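Workshop > Planning > Equipment gallery

Two arms or one? Notes and a picture from the Lumden bench

Reading time: 2 minutes

Last updated: February

Every supplier we spoke to wanted to sell us a pair. Vedley's quote had the second arm in it before we had settled what the first was for. Gitau Shemweta asked me to put this page together so that whoever signs the order can see what the money goes on. I remain to be convinced.

The arm itself is the line everyone looks at, and it is the one I trust most. You get a price, you get a delivery date, the thing arrives. It's the rest that creeps. Vedley allowed 3000 for "mounting and accessories" and could not tell Chepkoech Mollel what was in it. She asked twice.

Then there is the bench. A tabletop is cheap and a frame you can clamp a base to is less so. Cameras are extra, and so are the brackets that hold them. Cables are never priced properly – Pendo Urio went through the Nzioka quote and found 9 separate leads listed with no lengths against any of them.

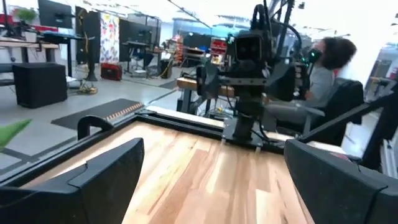 Floor space is the other thing missing from the quotes. An arm clamped to a rail has a small footprint on paper, but people have to sit near it, and they need desks and screens and somewhere to put the cases. Hamisi Mohamedi's plan gave the second arm five weeks to earn its keep. I would like to know who is keeping score.

Wrist camera, dark grey arm, black cables looped over the top: price all of it, or leave it off the order. Zivside will hire by the month, and Faith Makori has their terms. My vote is to hire one arm first and look at the bills before anyone talks about buying a pair.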